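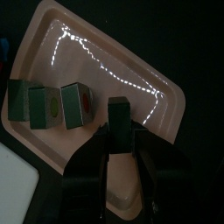
Petites boîtes vertes et plateau en plastique beige rosé.

Fonds d'objets d'Umilmont : révision du classement

Le classement du petit matériel est révisé à compter du 25 février 2018. Le catalogue comprend 2 233 fiches, dont plus de 1 000 portent encore une cote de l'ancien système Kelmendi. Ces cotes restent lisibles dans la base, mais ne sont plus attribuées.

La nouvelle cote comporte trois champs : forme générale, dimension la plus grande, couleur dominante. La matière passe en champ facultatif, à ne remplir que si elle est établie. Les objets de même format sont regroupés dans un plateau à rebord et reçoivent une cote commune, suivie d'un numéro d'ordre. Un plateau ne contient pas plus de 12 pièces. L'étiquette se colle sous le plateau, côté court, et non sur le rebord, où elle se décolle au lavage.

Les lots mixtes posent davantage de difficultés. Un gobelet rouge à bord blanc se classe sans hésitation dans les récipients, de même qu'un bol gris.
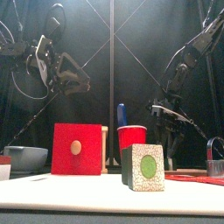 Le contenu d'un récipient fait en revanche l'objet d'une fiche distincte, même lorsqu'il est prêté avec lui. Špela Angelovski, chargée des fiches, demande que le renvoi figure dans les deux sens. Pour les blocs à motif, on retient la couleur du fond ; le motif est indiqué en note, avec la teinte de l'étiquette s'il y en a une. Les objets plats sont mesurés à plat, les panneaux à bouton dans leur position d'usage, bouton compris. L'épaisseur se prend donc au point le plus saillant.

Les mesures sont relevées au pied à coulisse Naketham jusqu'à 12 cm, à la règle au-delà, et arrondies au millimètre. Pour les surfaces textiles ou d'aspect feutré, ne pas serrer les becs : l'écart constaté entre deux relevés atteint 3 mm. 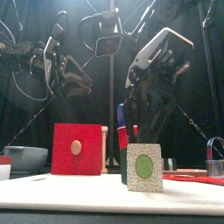
Panneau carré rouge à bouton rond beige ; plus à droite, bloc blanc à motif et cylindre rayé.

Les bacs Vinlow de l'ancienne série seront retirés des rayonnages au fur et à mesure du recotage. Les emprunteurs qui détiennent un lot sous cote Kelmendi le rendent tel quel, sans réétiquetage. Corrections et doublons à signaler à Impi Rantala, avec l'ancienne cote et la couleur du couvercle.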